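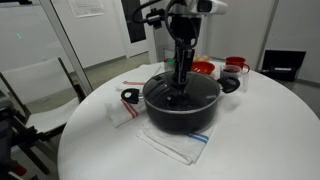 Who can apply for the new small farm handling grants?
Any farm business keeping between ten and 70 head of cattle can apply, whether the land is owned or rented.

Skunach opens grants for safer cattle handling on small farms

Skunach, the rural buildings charity, has opened a fund to help small livestock farms replace worn-out cattle pens, crushes and loading ramps. Successful applicants will receive up to £2000 towards materials and fitting. Applications close at 5 pm on the last working day of August.

The fund follows a pilot in the Zindus valley, where 49 farms rebuilt or repaired their handling areas over two winters. Many of those farms had been loading stock through yards laid out for smaller breeds and smaller trailers, with gates tied up with rope and concrete worn smooth by decades of use.

Godelieve Prins, Head of Farm Support at Skunach, said: "A family with thirty sucklers has the same need for a sound race and a gate that latches as a farm ten times the size. What they often lack is the spare money in the year the old one gives way. We heard from people who had put off TB testing days and sales — and worried about every one they did go through with — on account of a pen they no longer trusted."

Grants may be spent on fixed or mobile hurdles, crushes, forcing gates, non-slip flooring and lighting over the loading point. Second-hand equipment is allowed if it has been checked by a fitter. The fund will not pay for tractors, trailers or general repairs to barns, and work begun before an offer letter is issued cannot be included.

Each farm offered a grant will also receive a half-day visit from an adviser at Kramer, the farm buildings practice, who will walk the yard with the farmer and mark out a layout before anything is ordered. Layout plans from the pilot, covering straight and curved races, are free to all farmers on request.

Gates and hurdles may be bought from any supplier. Zalent, which makes galvanised stock equipment, has agreed to hold its present prices for grant holders until the fund closes.

Applicants will need their holding number, a simple sketch of the present yard and one written quote. Forms can be filled in online or sent by post, and Skunach staff will complete them over the telephone for anyone who prefers it. Decisions will be sent out within six weeks of the closing date.

Notes to editors

Skunach supports the upkeep of working farm buildings and yards and has 2382 members.

Interviews with Godelieve Prins and with farmers from the Zindus pilot can be arranged through the Skunach press office.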